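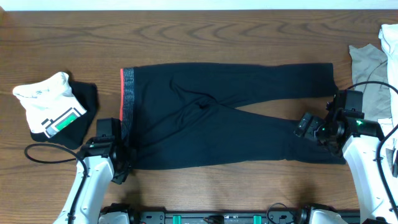 Section 6. Showing the folding station to visitors

Read this section before an open day or a customer visit. It applies to the Trotar two-arm table with the standard grippers. It does not repeat the safety rules in Section 2, and you still have to follow them.

A folding demonstration is easy to make look better than it is. Visitors see two arms working on a pair of leggings and go home thinking the laundry is solved. The sales sheet from Briltemis does little to correct them. The steps below are meant to give people a fair look at the work.

Before the doors open

1. Clear the middle of the table. Finished pieces may be stacked at the left. Keep spare cloths to the side, clear of both arms.

2. Check that each cable has a free loop at the wrist. Move each arm through its full reach by hand, with power off, and watch the loop as you go.

3. Check the bolts on the mounting rail. Tighten any that turn.

4. Pick the garments. Include at least one dark, stretchy item with long legs. Plain white towels are the favorite of anyone who wants a clean run, and they tell a visitor very little.

5. Run each garment 2 times. Write down every result, including the bad ones.

NOTE: The log from the Prorum site lists 978 runs and 89 stops that needed a person. It does not say which garments were used or who decided what counted as folded. Do not quote it to visitors as a success rate.

During the demonstration

6. Lay the garment down the way it would come out of a basket. If you spread it flat first, say so out loud.

7. Tell visitors who is in control. If an operator is steering the arms, use the word "steering." If the arms are running a saved program, say that.

8. Start the run and step back behind the floor line.

9. Let a bad fold finish. Do not reach in to fix a twisted leg or a bunched waistband.

CAUTION: Fingers can be pinched between the gripper tips and the table. Press the stop button before anyone touches the cloth, even if the arms look still.

10. If a gripper misses the fabric twice in a row, press stop, open both grippers and reset the garment. Count this as a stop in the log.

Questions you should expect

Speed: give the time from the first touch to the last release, with resets included. Videos played at a faster rate must carry a label.

Other clothes: offer to try one. The Cárdenas open day in December took visitors' own scarves and sweaters, and the results were mixed. Visitors stayed longer at that table than at the rehearsed one.

Price and savings: refer these to the sales desk. We have not seen figures we would sign.

After the last visitor

11. Send both arms to the rest position and switch off at the wall.

12. Remove all cloth from the table and file the log with the stops marked.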